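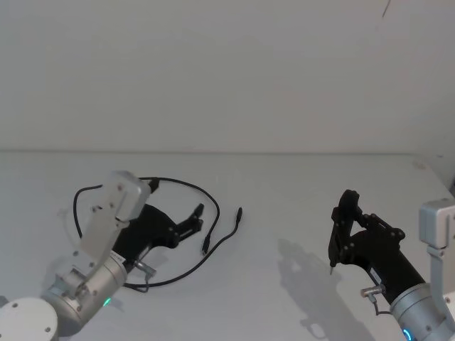
Two arms, one black cable, white table. Left wrist low, right wrist high.

1/ Notes on the bimanual planner in Tramlow, mostly for people who run the same branch. The cable task is the one that kept timing out.

2/ The old planner treated both arms as one joint-space problem. Fine in free space. Near the cable, the sampler spent most of its budget rejecting states where the grippers got too close to each other.

3/ Now each arm plans alone, then a scheduler slides the two paths in time until the swept volumes clear. If no offset works within 50 tries, it falls back to the joint search.

4/ Replayed 1,604 logged queries. 1,233 solved by the time shift alone. The rest went to fallback, and 11 of those still failed. All 11 have both grippers reaching for plug ends that lie close together.

5/ Perception side: thin black cable on a white table segments well. Shadows do not. The arm shadow was being merged into the cable mask, so Usmani now drops any component with a soft edge gradient before it fits the centerline.

6/ Loops are still a weak spot. Where the cable runs behind a gripper, the tracer guesses the hidden part from curvature and reports low confidence. The planner ignores that number for now. Ticket is open.

7/ Config change if you pull: clearance is per link, no longer global. Old files load but print a warning. Merging in February, after the Caltitz driver update.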